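The Great Bottle Sort

I have been collecting empties since April. I don't mean for any noble reason. I mean that our lane in Ridlow shares one recycling bin between five houses, the lorry comes once a fortnight, and by the second weekend you can't get so much as a yoghurt pot under the lid. So the bottles go in the utility room, and the utility room (which is a cupboard, let's be fair to cupboards) slowly fills up until I can't reach the iron.

It was the iron that did it. I had a funeral to go to and a shirt that looked as if it had been slept in by a dog, and when I opened the door an avalanche of pop bottles came out and rolled all the way down the hall to the front mat. I went to the funeral in a jumper.

My friend Bernadette Delacroix, when I told her, laughed for far too long and then said I should come over and see how she does it. Bernadette has three teenagers and they drink fizzy stuff like horses at a trough. Yet I have been going to her house for years and never once trodden on a can.

Her system is so plain I was a bit cross. She keeps one see-through container out on a surface, where everybody walks past it, and that's where the empties go. When it's full, whoever filled it takes it out. No lid, no pedal, no colour coding, no little laminated sign. She tried the sign. One of the boys drew a moustache on it.

"If you can't see it, you won't empty it," she said, and went off to find me a biscuit.

I thought about my own arrangements on the way home. I own a very smart two-part bin from Lindgren, the homeware shop by the station, bought in a fit of New Year feeling. It has a soft-close lid. It's lovely and I'd forgotten what was in the left half. (Four jam jars and a birthday card, if you're wondering.)

Choosing something to put them in

You would think a tub is a tub. I went round three shops one wet Wednesday and came home with nothing but a sore foot and a tin of travel sweets. The tall narrow ones fall over as soon as you drop a bottle in from any height. The square ones take up half the worktop. Wicker is pretty, but the dregs get into it, and after a week in a warm kitchen the smell is like the floor of a cinema.

What you want is a wide mouth, because people throw. They do! They say they won't, and then they stand at the fridge and lob. A round tub with a good broad rim forgives a poor aim, and if the sides come in a little towards the bottom it lifts out of a tight corner more easily. Clear plastic scratches and goes cloudy in time, but you can rinse it in the bath, and you can see from across the room when it wants emptying.

Mine came from the market in Trullard in the end and cost me £6, from a man who also sold me a colander I didn't need.

Cans first, bottles after

I did it wrong for a fortnight. I was putting everything in as it came, and the big bottles went in sideways and made a sort of bridge halfway up, with nothing but air underneath. Two bottles and it looked full. I was emptying it every day and feeling very hard done by.

Soledad Szabo put me right. She ran the bar at the Usilholm rowing club for years and has dealt with more empties on a regatta Sunday than I will in my whole life. Cans at the bottom, she says, as they're short and they settle. Bottles go in after, on their ends, like umbrellas in a stand. You get far more in, and the heavy end of things stays low, so it doesn't tip when the cat leans on it.

She's also firm about dregs. Every bottle gets turned upside down over the sink and given a shake before it goes anywhere near the tub. I used to think this was fussy. Then I moved the tub one evening and found a sticky brown ring on the worktop underneath that took me most of The Archers to get off.

We don't agree about squashing. Soledad is a stamper and will flatten a bottle as soon as look at it. I leave mine whole, partly out of laziness and partly because a flat bottle won't stand on its end, and then you're back to the bridge. I let her stamp when she's at mine. It seems to do her good.

Where it lives

Back corner, every time. I tried it at the front by the kettle and sent it flying with my elbow twice before breakfast. Tucked into a corner it's got something to lean on, and it leaves the middle of the surface free for the ones you haven't dealt with yet, the last couple of bottles lying about with their labels on.
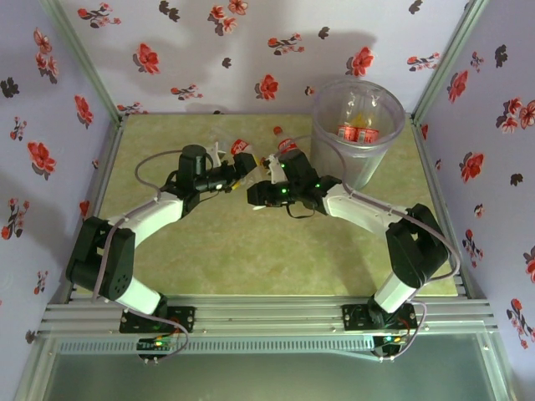
What about the labels?

I used to peel them all. I'd sit in front of the telly with a bowl of warm water and a butter knife, getting bits of soggy paper on the settee, and I was quite proud of myself. Then our council sent round a leaflet saying they'd take bottles with the labels left on, and I've not peeled one since. Yours may want something different, so do look it up. It takes two minutes, and it might save you the settee.

Caps are the other thing people write in about. Ours go back on, once the bottle's been drained. Loose ones get everywhere. I found one in my slipper.

The bit I still can't manage

Carrying it out. I've got the tub, I've got the corner, I stand my bottles up like a good girl, and then on bin night it's raining and I look at the tub and the tub looks at me. Last month I counted about 50 bottles and cans in bags by the back door, waiting for somebody with a coat on.

Bernadette says to hang the coat next to the tub. I've put a hook up. It's got the colander on it at the moment.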